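Notebook, front corner (sitting area), Haverford room
2020-07-05

Carrying on from the last entry. The rug end is done and I am leaving it alone. Today was the corner with the gray seat and the black coat rack.

What we want from this corner: clothes go on the rack, cushions stay on the seat, nothing left lying on the cushion. It has been the messiest part of the room since we moved the Windier shelf out, as people lost the place where they used to drop things.

Seat first. Pulled it away from the wall, vacuumed behind and under it, pushed it back. Found 2 coins and a pen cap. The fabric shows lint but brushes clean with the stiff brush from the Ristum kit. Don't use the damp sponge on it. I tried that on a hidden spot at the back and it left a ring that took 3 passes with a dry towel to get out.

Pillows. They get pushed down flat by the end of a day and look tired. Pull the corners out, then stand them up against the back. The one by the arm tends to slide, so set it well into the curve.

Coat rack. The pole had worked a little loose in the base, enough to lean. Tightened from underneath with the 6 mm key. Half a turn was plenty. Wiped the base and hooks.
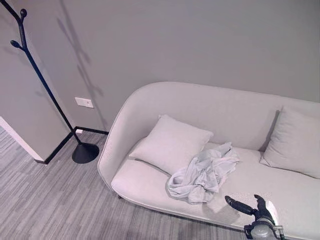
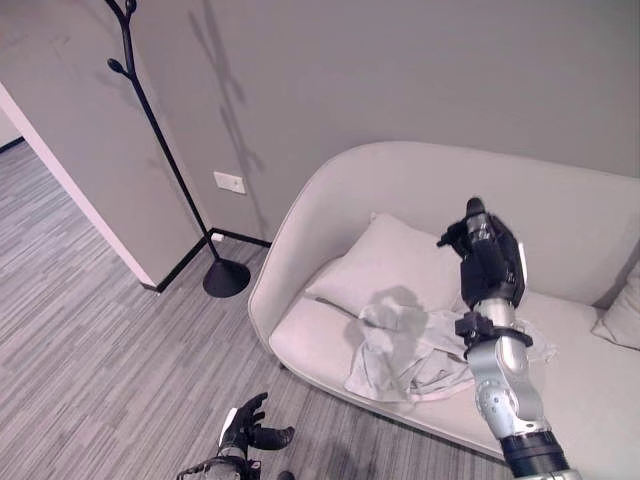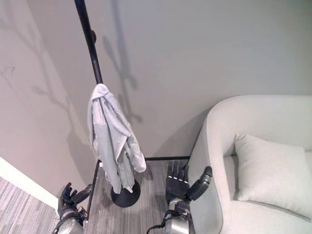
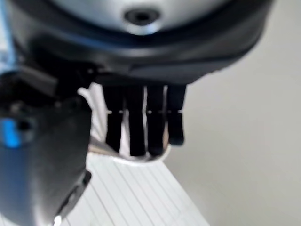

Notes on hanging things up, mostly for whoever does this corner next.

Shake the piece out before walking over to the rack. If it goes up bunched it stays bunched, and the creases are still there the next morning. Find the collar or the hood first and hold it there. Picking up from the middle means turning the whole thing around in the air, and a sleeve ends up on the floor.

Use a hook if there is one free. Over the pole works for something light but it slips with anything that has a full zipper. Heavy coats should be spread around the rack. I put two on the same side to check and the base held, but I would not try it with three.

Keep the hem off the floor. Long coats brush the base, so those go on the top hooks.

Loose cloths do not belong on the rack at all. Fold in half twice and put them in the Ukus bin by the door. I went back and forth on this. The bin is a longer walk, but when cloths go on the hooks there is no room left for jackets.

Timing: 10 minutes for the whole corner with the seat left in place. Moving the seat adds a lot, and the feet catch if you drag it, so lift the front edge a little and walk it over. I would only do that part once a month.

Still to do:
- felt pads for the seat feet (the old ones are worn through)
- check the pole again next week to see if it has turned
- new brush, the bristles on this one are bending
- decide if the rack moves closer to the door. I think it should, but then the seat has to shift too and I don't want to redo the lamp cord.

The full clean of the upholstery can wait until September. Before then, somebody needs to find out if the covers come off. I looked for a zipper on the back cushion and did not find one, but I did not turn the seat over.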